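Start Übersicht Werkstattbuch Küche Suche Anmelden

24. März 2024

Sonntag, und ich stehe schon wieder an der Theke. Bestellliste für Trondach muss raus, vorher wollte ich endlich wissen, wie wir die Arbeitsfläche aufteilen. Kurz gesagt: das große Holzbrett ist der Chef. Mit dem erhöhten Rand und der Rille braucht es so viel Platz, dass sich alles andere danach richten muss – Toaster, Dosen, der kleine Ofen. Marmoroptik gefällt mir immer noch sehr, auch wenn man darauf jeden Krümel sieht!
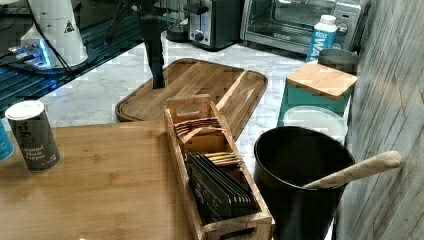 Kaisu Miettinen: Ich würde das Brett nach jedem Frühstück hochkant wegstellen. Und bitte diesmal ölen, das alte von Camenzind ist uns im Mai gerissen.

Gut, Öl steht auf der Liste (Kanex, die kleine Flasche reicht). Mit dem Wegstellen bin ich nicht einverstanden, dann legt es doch wieder jeder woandershin. Ich lasse es lieber liegen und schiebe den Toaster schräg davor. Die Dosen kommen in eine Reihe ganz nach hinten an die Wand, die türkise mit dem Holzdeckel mittendrin, da greift sowieso jeder zuerst hin. Das Glas mit den bunten Streuseln (oder sind das kleine Bonbons? muss ich mal probieren) bleibt auch dort.
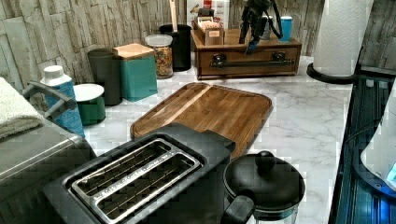
Theke mit Toaster, Holzbrett und Dosenreihe

Was mich noch stört, ist die Ecke mit dem Frühstückskram. Tee von Stash, die Gewürzfläschchen, die Schachtel Cinnamon Oat Bites, das wandert alles aufs helle Brett und bleibt da. Braulio Bautista meint, ein Hängeregal von Drirkance würde das lösen. Kann sein, aber in diese Wand bohre ich nicht, bevor ich weiß, was dahinter ist.

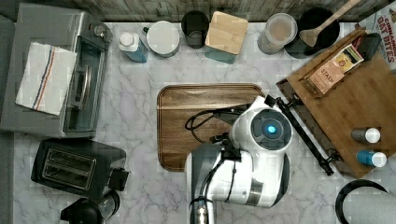 Also vorerst ohne Regal. Geschirrtuch kommt an einen Haken, oben auf dem Ofen hat es nichts verloren, da hab ich mich selbst auch nicht dran gehalten. Pfannenwender in den schwarzen Becher, Tee vielleicht in eine eigene Dose – 7 Stück kosten bei Trondach weniger, als ich dachte, aber wohin damit? Erst messen, dann bestellen. Brett ölen nicht vergessen.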